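The Skarnik Controller

The firm of MacAulay had been in gripping for a long time, and at Ondcombe it was felt that we should choose a new controller before the old one chose for us. There were two on offer. The Skarnik came in a padded case with a lock. The Skelta came in a bag.

I was given the pair of them, one arm, a table and until the end of April. The test was mine. Pick up something round, carry it past something breakable, put it down gently. I thought this covered most of what customers ask for, and a good deal of what my mother used to ask of me.

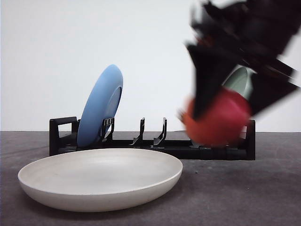
The Skarnik was fast. Its manual ran to 75 pages and had a whole chapter on confidence, by which it meant acceleration. It took every corner like a bus driver on his last run of the night, and when I asked it to slow down it put up a message, error 3774, which the manual listed as "operator preference".

The Skelta was not fast. It thought. It would hover over the job until I began to feel I had been rude to it, and then it would come down a finger's width and think again. I went and made tea during one grasp and drank most of it before the fingers closed.

I did 20 runs with each and wrote them up in two columns. Upstairs wanted one number at the bottom, so I gave them one, and they asked what it was a number of.

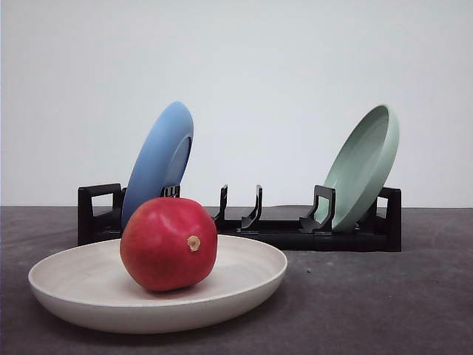 "Which would you trust with your own plates?" said the manager, who had come down to be decisive.

I said I ate off paper.

She asked the price. The Skarnik was 3000 more, and for that you got the case. She looked at the case for some time. I could see it was going well for the case.

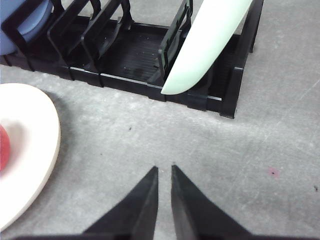 My own vote was for the Skelta, and I had a speech ready. It had to do with the wrist view, where you learn a controller's character, as you do a driver's from the passenger seat. All you get from there is two black fingertips pointing at the dish rack and that pale green plate standing up in it like a sail, and you find your foot pressing on a brake that isn't there. With the Skarnik I had pressed so hard that my calf ached. With the Skelta I had once nodded off.

I gave the speech. The manager listened to all of it, which I took as a bad sign.

"So one frightens you and the other sends you to sleep," she said.

I said that was the finding, yes.

She bought the Skarnik, and asked whether it could be made to run like the Skelta. I have been working on that since. This morning it hovered for a good long while above the table, and I put the kettle on.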